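Notes on Moving to a Smaller Kitchen

I moved in April, from a kitchen with a pantry to a kitchen with an opinion about pantries. The new place is on the third floor in Kirbridge, above a shop that sells lamps and seems to be closed whenever anyone might want a lamp. The listing called the kitchen "efficient." I have worked in offices, so I knew what that word meant and signed anyway.

The old kitchen had grown a drawer for everything, including a drawer for things that belonged in other drawers. When I packed it up I found 4 can openers. I own one good one, a Hondora I bought in college, and apparently I'd been buying backups for it in my sleep. There was also a fondue set, complete, with the forks still in their paper sleeve. I have never made fondue. I have been to one fondue party and left early.

My first rule was that everything had to fit before I could buy anything. My second rule, adopted the same evening, was that plates didn't count. The old ones were my grandmother's, heavy as manhole covers, and they wouldn't go in the new cabinet, which is shallow enough to suggest it was meant for spices or for somebody's collection of thimbles. They went to my sister, who has a real dining room and the forearms for it.

So I went looking for plates, and fell into the part of the internet where people care about plates. They care a lot. There is a long-running feud between those who stack and those who stand them on edge, and I read 40 pages of it in bed like it was a thriller. The stackers say standing plates fall over. The standers say a stack means you only ever use the top two, and that the bottom plate in any stack is basically furniture. I looked at my own life and had to give them that one.
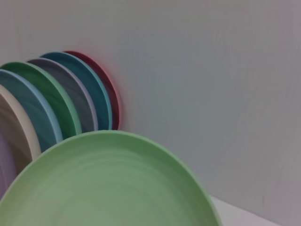 One green plate up front, seven on edge behind it.

I came down on the side of standing them up, mostly on account of the shallow cabinet. A friend with strong views pushed me toward mixed colors, on the theory that a set that never matched can't be ruined when you break one. I've broken enough plates to see the appeal. My grandmother's set started out as twelve and came to my sister as nine, and I would like it known that only two of those were me.

The cabinet was the easy part. The hard part was the counter, which runs 40 inches between the stove and the wall and has to serve as prep area, dish rack, mail desk and, on bad mornings, breakfast table. I kept clearing it and it kept filling back up. I'd go to bed with a bare counter and wake up to a colander, a padlock and a flyer for gutter cleaning. I don't have gutters. I'm not sure whose padlock it is. 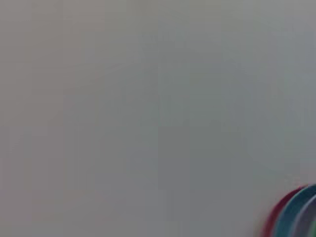
What finally helped was a dumb trick from a secondhand paperback called the Bouchard Method, which cost me less than a coffee and spends 102 pages saying something you could fit on an index card. You pick one surface and you defend it. Everything else in the house is allowed to be a swamp. The author recommends a small ceremony at the start, with a candle. I skipped the candle. I'm a renter, and the smoke detector in this place goes off if you toast with too much confidence.

I picked the counter. The swamp moved to the chair in the bedroom, which now holds most of my sweaters and, since last week, the colander. I consider this progress. You can't chop onions on a chair.

Some other things I've learned, in no order. Hooks are good until you run out of wall. Anything that claims to be collapsible will collapse, but on its own schedule. A magnetic knife strip looks great and will make every guest stand slightly farther from you. And the Wundov folding drying rack, which I bought used from a man in a parking lot, is the best thing in the apartment, even if it folds up a little too eagerly and has bitten me twice.
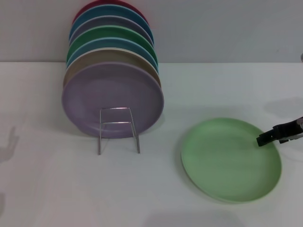
The total for the whole kitchen came to just under $200, which I was proud of until I remembered the movers. It would have been lower if I hadn't replaced the trash can, but the old one came up to my hip and had nowhere to stand except in front of the fridge. For three days I had to ask a trash can's permission to get milk.

I still miss the pantry. I miss being able to buy a big bag of rice without first drawing up a plan. But dinner gets made, and the dishes get done faster, mainly because there's nowhere to leave them. The fondue set is still in a box by the front door. If you're local and want it, come get it, and please bring back whatever key goes with that padlock.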